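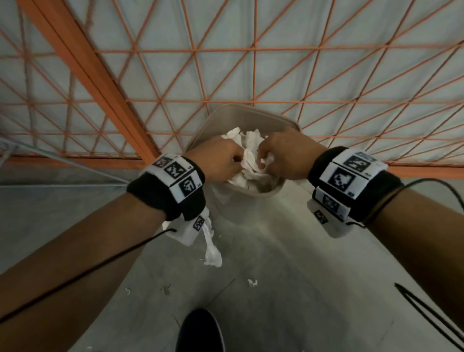 **그림 3.** 휴지통 안의 구겨진 흰 종이 타월과 양손.

## 4. 논의

### 4.1 너무 좋은 숫자에 대하여

직접 관찰로 얻은 손위생 수행률은 92%였고, 같은 직원들이 설문에서 스스로 보고한 수행률은 93%였다. 두 값이 이 정도로 가까우면 보통은 측정의 타당도를 자축하는 문단이 이어진다. 우리도 초고에는 그런 문단을 썼다. 이후 디스펜서의 전자 계수 기록을 겹쳐 보고 그 문단을 삭제하였으며, 이 절은 그 자리를 메우기 위해 작성되었다.

연구에 참여한 두 외래 의원, 즉 Morum 의원과 Amadi 의원에는 동일 기종의 Hirkel 손소독제 디스펜서가 설치되어 있었다. 연구 기간 중 기록된 작동은 모두 3674건이었다. 관찰자가 진료 구역에 앉아 있던 시간대의 작동 빈도는 관찰자가 없던 시간대보다 뚜렷하게 높았고, 그 차이는 두 의원 모두에서, 그리고 오전과 오후 모두에서 같은 방향으로 나타났다. 관찰자가 손위생을 개선하는 가장 값싼 중재라는 해석도 가능하다. 다만 관찰자는 점심을 먹고, 퇴근을 하며, 연구비가 끝나면 돌아오지 않는다.

설문 값의 해석은 더 까다롭다. 응답자는 자신의 수행률을 0에서 100 사이의 숫자로 적도록 요청받았는데, 많은 응답이 90과 95에 몰려 있었고 100은 오히려 드물었다. 응답자들은 완벽을 주장하면 의심받는다는 사실을 잘 알고 있었던 것으로 보인다. 면담에 응한 한 간호 인력은 "100을 쓰면 거짓말 같고 80을 쓰면 불려 갈 것 같았다"고 진술하였다. 이 진술은 우리가 사용한 어떤 신뢰도 계수보다 응답의 생성 과정을 간명하게 설명한다.

### 4.2 분모의 문제

손위생 수행률은 분수이며, 분자에 쏟아지는 관심에 비해 분모는 늘 푸대접을 받아 왔다. 우리가 직접 관찰한 손위생 기회는 400건이었다. 기회 하나를 기회로 셀 것인지 판단하는 일은 지침서를 읽을 때는 쉬워 보이지만 진료실 문 앞에서는 그렇지 않다. 환자의 어깨를 두드리며 대기실까지 배웅한 뒤 접수대에서 펜을 집어 든 의사에게는 몇 번의 기회가 있었는가? 관찰자 교육 과정에서 이 상황을 영상으로 제시하였을 때 답은 한 번에서 세 번까지 갈렸고, 세 번이라고 답한 사람은 상당히 확신에 차 있었다.

합의 회의를 거친 후 관찰자 간 일치도는 수용 가능한 수준으로 올라갔다. 그러나 일치도의 상승이 정확도의 상승을 뜻하지는 않는다. 관찰자들이 애매한 상황을 똑같이 건너뛰는 법을 익혔을 가능성을 배제할 수 없으며, 관찰 기록지의 여백 메모를 다시 읽어 보면 그 가능성은 꽤 높다. 여백에는 "애매", "문 닫힘", "등에 가려 안 보임" 같은 표현이 반복되었고, 해당 사례는 대부분 분모에서 빠졌다. 등을 돌리고 선 사람의 손위생이 마주 보고 선 사람의 손위생과 같다고 믿을 근거를 우리는 갖고 있지 않다.

전자 계수는 이 문제를 다른 문제로 바꾸어 준다. 디스펜서는 피로를 느끼지 않고 체면도 차리지 않지만, 누가 눌렀는지 모르고 왜 눌렀는지도 모른다. 한 번에 두 차례 누르는 사람은 두 사람으로 집계된다. 대기실의 어린이는 특히 성실한 사용자로, Amadi 의원에서는 대기실 쪽 디스펜서의 작동이 짧은 간격으로 연달아 기록된 구간이 여러 차례 확인되었다. 우리는 사전에 정한 규칙에 따라 이 구간을 분석에서 제외하였는데, 규칙을 정할 당시 어린이를 염두에 두었다고 주장하지는 않겠다.

### 4.3 물과 비누, 그리고 종이 타월

본 연구의 계수 체계는 알코올 손소독제만을 대상으로 하였다. 세면대에서 물과 비누로 손을 씻은 경우는 직접 관찰에만 포함되었고 전자 기록에는 흔적을 남기지 않았다. 두 의원 중 세면대가 진료실 안에 있는 Morum 의원에서는 이 누락이 더 컸을 것이다. 그러므로 의원 간 작동 빈도의 차이를 직원의 성실성 차이로 읽어서는 안 되며, 배관의 차이로 읽는 편이 안전하다.

연구 설계 단계에서 종이 타월 소비량을 물 세척의 대리 지표로 쓰는 방안도 검토되었다. 종이 타월은 싸고, 어디에나 있으며, 구매 대장에 기록이 남는다. 문제는 종이 타월이 손을 닦는 데에만 쓰이지 않는다는 점이다. 예비 조사에서 파악된 용도에는 쏟은 커피의 처리, 흔들리는 책상다리의 수평 조정, 안경 닦기, 전화 메모가 있었다. 한 진료실에서는 접은 타월이 창문의 덜컹거림을 막는 데 오랫동안 쓰이고 있었고, 이를 제거해 달라는 요청은 정중히 거절되었다.

사용 후 타월의 무게를 재는 방안은 소비량보다 정확할 것으로 기대되었으나 곧 수분이라는 변수를 만났다. 같은 한 장이라도 손을 급히 턴 사람의 타월과 꼼꼼히 턴 사람의 타월은 무게가 다르다. 건조 후 계량하면 해결되지만, 의원의 탕비실에서 쓰레기를 말리겠다는 계획은 양쪽 의원 어디에서도 환영받지 못했다. 장수를 직접 세는 방안은 찢어진 타월을 몇 장으로 볼 것인지의 문제로 돌아오며, 이는 4.2에서 다룬 분모의 문제와 불쾌할 만큼 닮아 있다.
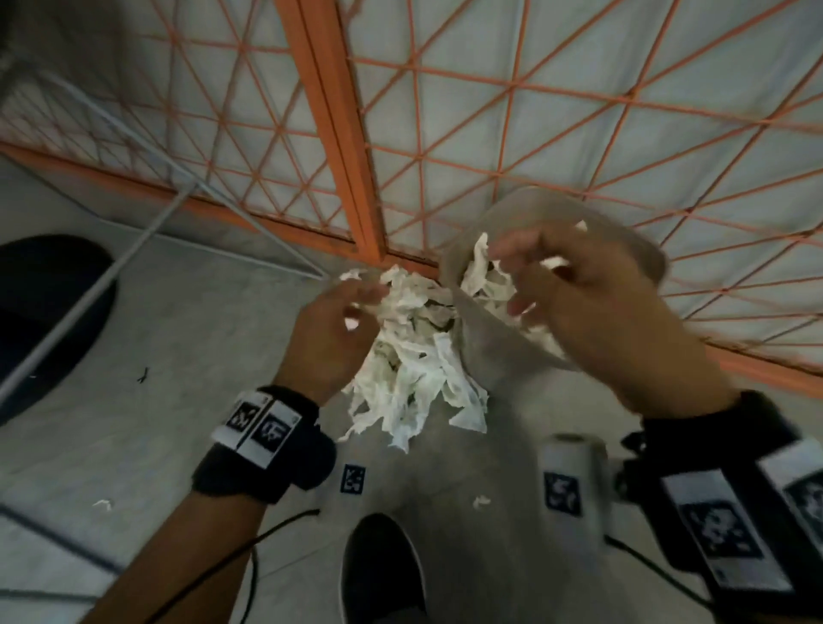 **그림 4.** 구겨지고 찢긴 흰 종이와 반투명 비닐봉투를 다루는 양손.

결국 타월 지표는 본 분석에서 제외하였다. 선행 연구 가운데 구매량을 세척 빈도의 대리 지표로 사용한 예가 없지 않으나, 그러한 연구를 인용할 때에는 구매 시점과 사용 시점의 간격을 함께 살필 것을 권한다. Amadi 의원은 연구 기간 이전에 할인 구매한 재고를 소진하는 중이었고, 구매 대장만을 기준으로 하면 이 의원의 직원들은 연구 기간 내내 손을 한 번도 닦지 않은 셈이 된다.

### 4.4 중재에 관하여

중재는 세 요소로 구성되었다. 디스펜서의 위치를 문손잡이 옆으로 옮겼고, 안내문을 교체하였으며, 매달 수행률을 직원 휴게실에 게시하였다. 이 가운데 효과의 근거가 가장 분명한 것은 위치 변경이다. 옮긴 디스펜서의 작동 빈도는 이전 직후 높아졌고 관찰자가 없던 시간대에도 그 수준이 대체로 유지되었다. 손이 이미 향하고 있는 곳에 물건을 두면 손이 그것을 쓴다는 결과인데, 심사위원이 이를 당연하다고 여길 수 있음을 인정한다. 당연한 일을 하기까지 두 의원에서 필요했던 결재 절차는 부록에 정리하였다.

안내문의 효과는 확인되지 않았다. 새 안내문은 Conbridge 지역 의원들의 자문을 받아 문구를 다듬고 서체를 키운 것이었으나, 게시 후 실시한 면담에서 응답자 상당수가 안내문이 바뀐 사실을 알지 못했다. 일부는 이전 안내문의 존재도 알지 못했다. 한 응답자는 안내문이 붙어 있던 자리에 달력이 있다고 기억하였는데, 확인 결과 달력은 안내문 위에 걸려 있었다.

수행률 게시의 효과는 해석이 어렵다. 첫 게시 이후 관찰 수행률이 상승하였지만, 게시된 수치는 바로 그 관찰에서 나온 것이므로 직원들이 손위생을 더 열심히 했는지 관찰자를 더 빨리 알아보게 되었는지 구분되지 않는다. 5월에 한 차례 관찰자를 교체했을 때 수행률이 잠시 내려갔다가 회복된 사실은 후자의 해석을 지지한다. 회복에 걸린 시간은 새 관찰자가 직원들과 인사를 나누게 되기까지의 시간과 비슷했다.

### 4.5 제한점

첫째, 두 의원 모두 연구 참여를 자원하였다. 손위생에 자신이 없는 기관이 손위생 연구에 자원하는 일은 흔치 않으므로 본 연구의 수치는 일반적인 외래 환경보다 높게 치우쳐 있을 것이다. 참여를 사양한 기관들의 수행률은 알 수 없으며, 사양의 사유로는 "시기가 좋지 않다"가 가장 많았다.

둘째, 직접 관찰은 진료 구역에 한정되었다. 검체를 다루는 공간과 직원 화장실은 관찰 대상에서 제외하였다. 전자의 제외 사유는 공간의 협소함이고 후자의 제외 사유는 연구윤리 심의 과정에서 길게 설명할 필요가 없었다.

셋째, 디스펜서의 시계가 서로 맞지 않았다. 일부 기기는 정전 이후 초기 설정 시각으로 되돌아갔고, 그 결과 한밤중에 활발한 손위생이 이루어진 것으로 기록되었다. 두 의원 모두 야간 진료를 하지 않으므로 해당 기록은 정전 일지와 대조하여 보정하였다. 보정이 불가능한 기록은 시간대별 분석에서 제외하고 총계에만 포함하였다.

넷째, 감염 발생률을 결과 변수로 두지 않았다. 이 규모의 외래 의원에서 감염 발생의 차이를 검출하려면 연구 기간이 저자들의 재직 기간을 넘어설 가능성이 있었다. 따라서 본 연구는 손위생이 증가하였는지만 다루며, 그로 인해 누가 덜 아팠는지는 말하지 못한다.

마지막으로, 수행의 질은 평가하지 않았다. 소독제를 받은 손이 실제로 문질러졌는지, 손가락 사이와 엄지까지 닿았는지는 기록되지 않았다. 관찰자 메모에 따르면 받은 소독제를 한 손에 고인 채로 들고 복도를 지나가며 전화를 받은 사례가 있었고, 이 사례는 프로토콜에 따라 '수행'으로 분류되었다. 관찰자는 분류 옆에 물음표를 적었으나 코딩 체계에는 물음표에 해당하는 값이 없었다.

### 4.6 후속 연구

후속 연구에서는 관찰자의 존재를 무작위로 배정하고, 관찰이 없는 시간대의 전자 기록을 주 결과로 삼을 계획이다. 기기 시각은 매주 점검하며, 대기실 디스펜서는 진료 구역 디스펜서와 별도로 집계한다. 세면대 사용은 수도꼭지에 부착하는 유량 감지기로 측정하는 방안을 검토 중인데, Morum 의원에서의 시험 설치 결과 화분에 물을 주는 행위가 손 씻기와 구별되지 않아 판별 기준을 다시 정하고 있다. 화분은 옮기지 않기로 합의하였다.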